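Email this
Print this page
3 min read

19 April 2019

Finished Flulilis last night, all three series of it, and I feel a bit bereft this morning. I keep wanting to put the kettle on and watch "just the one" and then remembering there isn't one.

I'd put it off for ages (subtitles, harbour town, lots of rain, men in heavy coats not telling each other things) and then my sister went on and on about it over the phone in January, so in the end we gave it a go. The first episode is slow. I fell asleep in it, if you want the truth, and had to be told who'd been pushed off the ferry. By the second I was sitting forward with my dinner going cold on my knee.

The story follows the Zidier family, who run the salt boats and most other things in town, and the customs man who is sent to catch them out and ends up lodging with their aunt. Rostislav Danko plays the customs man and he's wonderful! He hardly says a word for the whole first series. He just stands in doorways looking as though somebody has told him bad news in a language he only half knows. I'd never seen him in anything before and now I want to see him in everything.

The old aunt is the best of the lot, mind. There's a bit in series two where she counts out the rent money, all 1,508 crowns of it, coin by coin, while the two brothers are having a row over her head, and she never looks up once. We wound it back and watched it again straight away.

What I'm less sure of is the history. It's set just after a war they're careful never to name, and the opening titles say it's "based on the Nolell accounts", so naturally I went off to the library and asked. They got me a book by post, a thin little thing called Nolell: A Harbour and Its People, and there's one chapter on the smuggling. One! The real gang seem to have been a few cousins who fiddled the weights on the quay and got fined for it. No ferry murders, no burning warehouse, and not a heavy coat in sight. I was quite put out for an hour and then decided I didn't care. 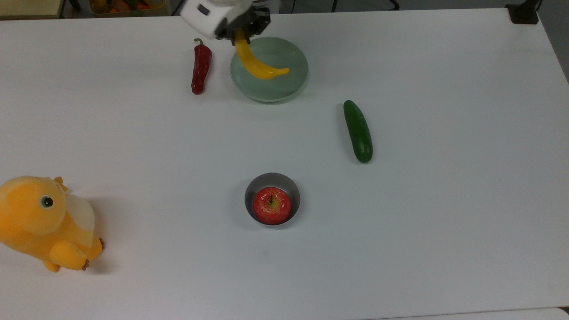
WHAT I THOUGHT OF THE ENDING

I'll try not to spoil it in case my sister's lad reads this, as he's only on episode 9 of the first series. But I did not like it. You spend all that time waiting for the customs man and the eldest brother to have it out properly, and when it comes they do it in the back room of a pub with the sound turned down and some sad fiddle playing over the top. I wanted to hear what they said! My husband thinks that's clever. He thinks we already know what they'd say. I told him I'd sat through ten episodes a series and I'd earned a conversation.

Series three wobbles all over, to be fair. They bring in a rich widow from the capital who gets a lot of hats and very little to do, and the youngest brother vanishes for ages and comes back with a beard. The music changed as well, and I missed the old tune with the drum.

We've got Gape lined up next, a police one set up a mountain, and he's already grumbling that it's dubbed. I've said we'll do two episodes and see. If it's no good I shall just start Flulilis again from the beginning, now that I know who was on the ferry.

Must ring my sister tonight and have the ending out with her. She loved it, apparently.

Contact | Copyright of the author, all rights reserved | Back to top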